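Sim block stacking: pose estimates go weird once one block is in front of another

Forum: Manipulation and Perception > Simulation
Page 1 of 1

kbeaudoin
Hi all, first proper post after a couple of years of lurking. I'm training a little pick and place policy entirely in sim (coloured cubes on a coloured mat, nothing fancy) and the policy itself is behaving. What's driving me up the wall is the pose estimator feeding it.

Setup, for anyone who wants it: one RGB view, low and fairly close in. I segment by colour, fit a cube to each mask, and hand the position and yaw to the planner. Planner is Cedberg, mostly stock, with my own grasp scoring bolted on. With the cubes spread out it's lovely. As soon as one cube sits in front of another, the yaw on the back one starts flipping between two answers and the position creeps toward the camera. Then the planner believes it and goes for a grasp that's half inside the front block.

I ran 1000 random layouts overnight and 213 of them had at least one bad pose by my definition (more than half a cube width out, or yaw wrong by enough to miss the faces). That seems like a lot for a world where everything is a perfectly clean colour!

Anybody been through this? I'd rather not add a second camera if I can help it.

- Kendra

dardo_t
Welcome out of the shadows. First question, are you fitting to the whole mask or the visible edges? If you're minimising mask overlap against a full cube, the fitter gets rewarded for shrinking the cube's footprint or hiding it behind something it doesn't know is there. It has no idea the missing part is missing.

Render all your cube hypotheses together, front ones included, and compare the composite. Occlusion then comes for free.

kbeaudoin
Whole mask, one cube at a time. Yeah, I can see where this is going, haha. The composite thing sounds slow though? I'm trying to keep perception under the planner's cycle and I've only got the one graphics card.

VJara
I'm going to disagree with Dardo a bit. Joint rendering works but it's a big hammer for coloured cubes. You already know the size of every block and you know they sit on a plane. That's x, y and yaw, three numbers. You can get those from a corner and two edges if you pick the right ones. We did it this way on the sorting cell at Jullcombe and it ran on a machine I'd be embarrassed to show you.

Where I'd look first is the segmentation. People assume sim colours are clean and then threshold in RGB. Side faces get a different shade than tops, shadows tint whatever they fall on, and your mask quietly loses a face or grows a fringe.

dardo_t
Three numbers if nothing is stacked. The thread title says stacking, mate.

VJara
Fair. Four numbers then, and the fourth one only takes a couple of values.

kirsten_v
Both of you are solving the estimator and I reckon the problem is the planner trusting it. Why does Cedberg get a single pose with no uncertainty attached? If the yaw flips between two answers, that IS the answer: two modes. Pass both along, score grasps against both, and if nothing is good under both then move the arm and look again.

I spent most of October on this exact argument with a workmate and I'm still cranky.

Kendra, can you put up a view from one of the bad ones? I'm guessing at the geometry and so is everyone else.

kbeaudoin
Sure can. Kirsten, I hadn't even thought about passing both, the interface only takes one pose per object, but that's my own wrapper so I've only got myself to blame.

I went through the failures after dinner and picked layout 539. The yellow one is my problem child. The estimator puts it nearly on top of the blue one, and the grasp scorer was quite happy with that, bless it. Cyan fails here as well, but in a different way.
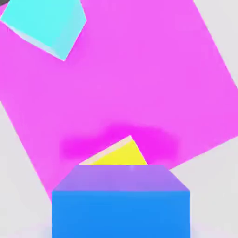
Layout 539, policy's-eye view. Yellow is mostly behind blue, cyan runs out of the view top left.

For what it's worth I checked the magenta mask too, and it has a hole in it wider than the yellow block.

VJara
There's your segmentation problem. Look at the mat either side of the yellow tip, there's a fuzzy darker band of magenta. I'd call it a shadow, might be some other render effect. If your threshold boots those pixels out of the mat class, where do they go? If your fallback is nearest object, they end up glued to yellow, the mask gets wider than the real thing and the fitter drags the cube forward to explain it. That's your creep!

And yellow has that thin cream strip up the left slope. Want to bet it isn't in the mask at all?

kbeaudoin
...the fallback is nearest object. Oh no.

dardo_t
OK, I'll give Vicente the fringe. But fix the mask perfectly and you've still got a triangle of yellow with its bottom hidden. One corner and two short bits of edge. I wouldn't trust a yaw from that unless the fit knows blue is in the way. And cyan is clipped by the image border on two sides, so a whole-mask fit is going to pull it inward every time. Same disease: treat the border as an occluder and you fix both with one change.

Cheap version, no joint rendering required: work front to back. Fit blue first. Paint its pixels, plus everything past the image border, as "don't know". Then fit the rest and only score pixels you could have seen. It costs you one extra mask per object.

kirsten_v
Front to back is only as good as the front one, though. Blue gets chopped off by the bottom of the view, so what you've got is the top face and however much of the front face fits. The top face looks like enough to me, but please log the residual on it before you build everything else on top.

Also still saying: two modes, two poses. I'll be saying it at my funeral.

elba_yz
Jumping in from the tooling side. If you're on the Hakim renderer you can dump object IDs per pixel alongside the colour. Don't feed it to the policy (cheating!) but use it offline to score your masks separately from your poses. Then this argument about whose fault it is turns into a number. We've had it in our nightly run at Flandadthorpe for ages and it's saved us a lot of shouting.

One trap: turn off anti-aliasing on the ID pass or you get blended IDs along every edge and you'll chase ghosts for a whole afternoon. I did.

kbeaudoin
Elba, I am on Hakim and I did not know that existed. Thank you!!

Right, did the lazy things first. Switched the threshold to hue, and unclaimed pixels now go to "don't know" instead of the nearest object. Then Dardo's front to back masking, with the border counted as an occluder. Same layouts, same seeds, and I'm down to 2 bad yaws on the first batch I've checked. Full set is running now. Position creep on 539 is gone as far as I can tell. Cyan's yaw is still a bit jumpy.

VJara
Told you it was the mask.

dardo_t
You changed both things at once, so we'll never know, and Vicente will be unbearable. Can you run it with only the hue change? Purely for science.

kbeaudoin
Ha, fine. Queued up behind the full run. Kirsten, I'm widening the wrapper to take a list of poses tonight, so you can rest easy. Does Cedberg's scorer want them weighted, or do I just take the worst case across the lot?

kirsten_v
Worst case to start with. Weights are only worth having once your residuals mean something, and you haven't looked at those yet. Post the blue ones when you've got them.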